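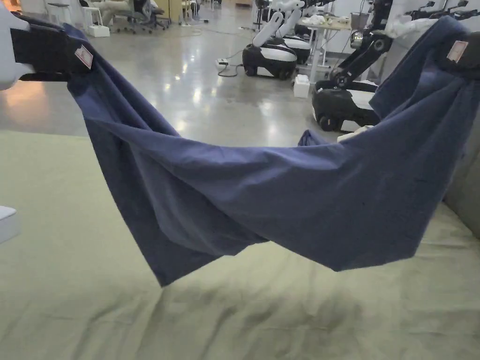 Figure 1. Navy blue cloth, held at two corners.

Water Use in Shared Laundry Rooms at Abernathy Hall
Student project report, Department of Housing Studies, Lornus College

1. Purpose
The project examined how much water residents use for washing clothes and whether fuller loads would reduce it.

2. Method
Meter readings were taken in two laundry rooms over 4 weeks in April. Residents of 24 apartments also kept a written log of each wash.

3. Results
The logs recorded 1362 gallons in total. Half loads were most common in the evening. Dark clothing was often washed separately, which added to the number of cycles.

4. Limitations
Three households returned incomplete logs. The meter in the east room also supplies a utility sink.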